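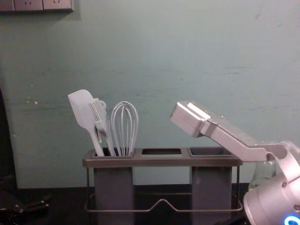

Tips from the bench: what a utensil study taught me about my own kitchen

I've been running a put-away study with our arm all summer, and it has made me a much tidier cook! The question behind the study is simple enough: if a robot learns to put kitchen tools into a holder from people guiding it by hand, does it matter more how many times you show it, or how differently you show it each time? Our rack has three square compartments in a row, and with the spatula, the slotted tool and the whisk all standing in the left one and the other two empty, you get a good look at the kind of start we use for the crowding tests. Those tests turned out to be the fun part.

We recorded 320 demonstrations and split them into two sets of the same size. In the first set the rack stayed on one spot and every tool went in the same way. In the second we shifted the rack, turned it a little, and changed which compartments were already taken. Same arm, same training settings, same tools. The policy trained on the varied set did better on every tool we tried, and it did much better when a compartment was already crowded. I was hoping for that, but I didn't expect it to be so clear with the whisk.

Now for what you can use, whether you have an arm on the counter or just two hands.

Put the widest head at the end of the rack. A balloon whisk in the middle spreads over its neighbors and everything you drop in afterward catches on the wires. Both policies missed most often next to a whisk, and so do I when I'm in a hurry.

Handles down, heads up. You can tell the tools apart at a glance, and so can a camera.

Leave a finger's width at the rim. Our gripper needs it to let go cleanly. At home it means you can pull out the spatula without bringing half the cup along.

Spread tools out before you add more. It sounds too obvious to write down, but go look at your own crock and see!

Pick tools in one color if you're training, mixed colors if you're cooking. A matching set made us teach the policy shapes, which was good for the research. On a busy evening I would still like my spatula to be red.

If you do want to try the method yourself, move the rack a little every 4 demonstrations. We tried moving it every time and the person guiding the arm got sloppy. Wipe the gripper fingers between batches, too. Keep the failed attempts in a separate folder and label what went wrong while you still remember, "caught on rim" or "dropped early" is plenty.

Jana Heitmann asked whether any of this holds for knives and ladles. Knives we're leaving alone. Ladles are next, and I can't wait, that bent neck is going to give us all kinds of trouble. The Pakance notes page has the training settings, and I'll add the ladle runs there once we have both sets recorded.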